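2 min read

Hi, I'm Shiela Padilla, and I run Wurkenby, a small school for people who want to learn flower arranging without giving up their day job. I started it in my sister's garage on Grallitz Street with 100 borrowed vases -- and a lot of nerve!

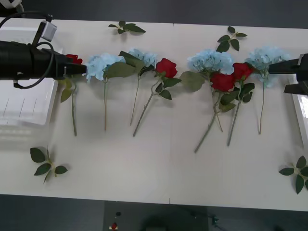

Classes meet Tuesday evenings, and beginners are very welcome. We practice on artificial stems for the first month, red roses and pale blue hydrangeas mostly, so you can redo a bunch as often as you like. Fresh flowers come after that.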